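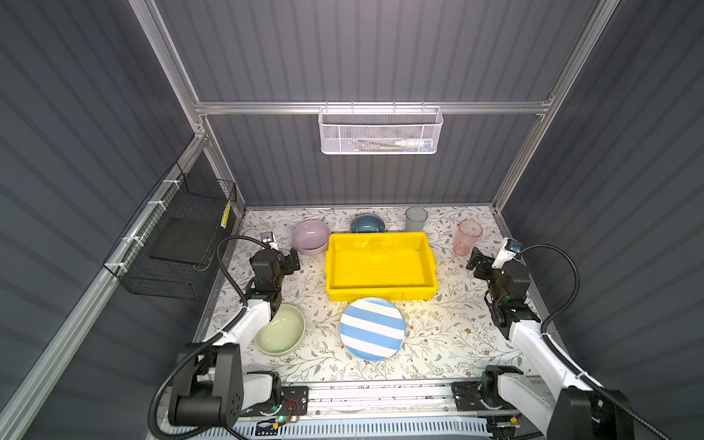
Two arms, one yellow tray, and the crockery waiting its turn.

To: the list
Subject: Re: Open day at Vondby, was it worth the drive?

On an earlier evening, a list member wrote:

> Did anyone from here make it to the Vondby open day in October? I was
> going to go, then I looked at the map, then I looked at the map again.
> The flyer promised "household manipulation, live," and I've been burned
> by the word live before. Specifically I'd like to know:
>
> Was the table-setting thing a real demo or a video loop with a rope in
> front of it? Did they let people ask questions while it ran? And is any
> of it within reach of a club with our sort of money?
>
> I'm asking partly for myself and partly because I said I'd report back
> at the next meeting, and at the moment my report is one sentence long.

I went. It was live. There was a rope too, but it was in front of the coat rack.

The drive is nearly 100 miles each way from my place and the last stretch is behind whatever farm machinery happens to be going to Vondby that morning. I got there at 10:15 for a 10:00 start and had missed only the welcome, which by all accounts was mainly about parking.

The table-setting cell was in the back hall, past the Van der Linden stand (conveyors, very shiny, free pens) and past a vending machine that took my dollar and kept it, the only fully autonomous system I met all day. You can see most of the cell in the picture at the top. Two arms bolted along the front, dark ribbed walls on three sides, and a tabletop with little leaves and flowers printed on it, so the whole thing looks like a shipping container that somebody's aunt has got hold of. I liked it more than anything else in the building.

The task is what you'd guess. Tray in the middle, bowls and cups and a striped plate set out near it, and the arms load the tray. Then a person moves everything somewhere else and the arms do it again. They call the software side Gimik, pronounced with a straight face. I asked the young man running the station whether they'd thought about that name in front of an audience and he said the audience was a recent development.

To your questions, in the order I remember them.

Real or staged: real, as far as I could tell. I watched for the better part of an hour and it failed in ways no one would stage. The plate was the trouble. Bowls have a rim you can pinch, and a cup more or less asks to be picked up, but a plate lying flat on a table gives a gripper very little to hold on to. What they do is have one arm push the plate up against something and get a finger under the lip, and while I was there it sometimes got the finger under and sometimes took the plate for a walk. At one point it walked it right up to the bowl on the left and then stopped to think. The thinking went on long enough that a man beside me went and got a sandwich.

The see-through cups surprised me. I had assumed those would be the hard part, given what clear plastic does to the depth sensor on our own bench, and I said so in what I'm afraid was a knowing voice. Both cups went into the tray on the first try. I said less after that. The explanation I was given is that the thing works from ordinary color pictures and a lot of practice runs. Each arm has a small white camera riding on it by the gripper, so it gets a close look at whatever it's about to knock over. There's presumably another view from outside as well, but I didn't ask and so I won't pretend to know.

Questions while it ran: yes, freely, and they'd stop it if you wanted a closer look. Somebody asked about the wire basket on the left wall and the white one hanging at the back. Answer: those are for a later task, where the arms fetch things out of a container instead of off a table. We didn't get to see it. "Later" was said the way I say it about my gutters.

Money. You'll want to sit down. The arms themselves are not the worst of it, and the enclosure is stock aluminum rail and panels that any of us could put together over a wet weekend. There are white cable ties holding one of the baskets to the rail, which cheered me up no end, as I'd been ashamed of ours. The cost is in the practice runs. Somebody has to steer the arms through the same job over and over before the software will have a go alone, and that somebody expects lunch. They would not give me a figure for the hours. I took that to be a figure.

Nomside had the hall next door and were showing a single arm wiping a counter. It wiped the counter. If anyone wants a report on that one, you've just had it.

Things I'd steal for our bench:

Cameras on the wrists. We've been arguing about the overhead mount since spring, and I now think we've been arguing about the wrong end of the arm.

The walls. I'd taken them for tidiness, but the operator said they also keep visitors' sweaters out of the camera view. Apparently a loud enough cardigan can spoil a morning's work.

A patterned tabletop. Ours is plain gray and we've been rather proud of it. Their view is that kitchens aren't plain gray, so you may as well get the upset over with early.

Things I wouldn't steal: the coffee.

Would I go again? If they get the baskets going, yes. If it's the same tray and the same plate I'll wait for the video loop. They said there would probably be another open day once the new task works, and they took email addresses on a clipboard. I put down the list address, so if we all start getting mail about conveyors, that was me, and it was the wrong clipboard.

For your report at the meeting, feel free to lift any of this, except the part about the sandwich, which I'd like to tell myself. I can bring the flyer and 2 of the pens. I've also got a page of notes on how the arms are mounted at the front edge, in handwriting I can mostly read, and I'll type it up if there's any demand. Silence will be taken as no.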